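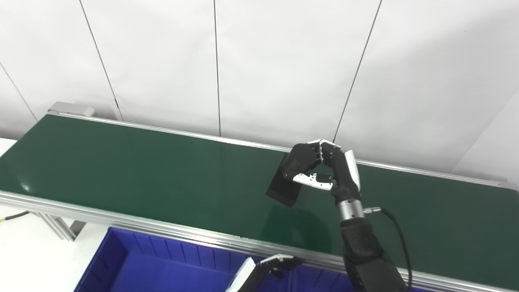
The packing room at Plavard is smaller than the website makes it look. It has white panelled walls, strip lights and a green conveyor belt with an aluminium rail along each side, and when I visited the belt was the only thing anyone wanted to talk about. The firm sells small fabric goods, mostly pouches and cases, and says it sends out 2,000 parcels in a good week. I had come to ask why a company that size needs a belt at all.

"People ask that," said the packing manager, who agreed to talk as long as I left her name out. "They think you put the thing in the bag and you're done. Come and do it for a morning."

I said I had seen plenty of small firms do it on a couple of trestle tables. She said they used to be one of them. Up to last September everything was packed at benches bought second-hand when Rimon closed its shop, and stock was walked from one end of the room to the other in crates.

"You'd lose an hour a day to walking. More, if the crates weren't where they should be, and they never were."

Had anyone measured that hour? She laughed, not very warmly. No, it was a feeling, but it was a feeling shared by everyone with sore feet. I wrote that down, with a question mark next to it.

The one figure she did have came from a trial. With the benches, the team packed 91 orders in the first hour of a shift. With the belt, in the same hour, they packed 152. I asked whether these were the same kinds of orders. She thought so. I asked whether the same people were on shift. She wasn't sure, and to her credit she said so straight away.

The belt itself came from Csizmadia, who fitted it over two days and have been back three times. The first visit was for the tracking, as the belt kept creeping towards the back rail. The second was for the noise. She couldn't remember what the third was for, "but we got an invoice for it".

Then there is the colour. I had been told by the sales side that dark green was chosen to make it easier to spot stock. This sounded like something thought up afterwards, and I said so.

"It was what they had," she said. "Black would have been useless, I'll give them that. Half our range is black. You'd put a black pouch on a black belt and never see it again."

Can you see it on the green? "Well enough. Under these lights you get a shine on it, and if you're standing at the wrong angle that's all you see. We've asked for different lights."

The black lines cause the most trouble in other ways too. They show every bit of lint, so each piece is meant to be picked up, turned over and looked at before it goes in its bag. I wondered how often that happens at five to four in the afternoon. She said it happened every time. A little later she mentioned that 564 pieces had come back since the spring, and that "fluff" was one of the commoner reasons on the returns form. I don't think she saw the two remarks as connected.

Ikov, which makes the bags, has offered a clear version that would let packers check a piece after it is sealed. Plavard turned it down on price. "Also they're horrible," she said. "They crackle."

Before I left I asked if she would go back to the benches, supposing the belt broke down for good. She took longer over that than I expected.

"I liked talking to people across a table," she said. "With this you're all stood on one side, facing a wall – a clean wall, but a wall. I wouldn't go back, though. My feet wouldn't let me."

The firm says it will run the trial again in September, with the same orders and the same staff each time. I have asked to see the numbers.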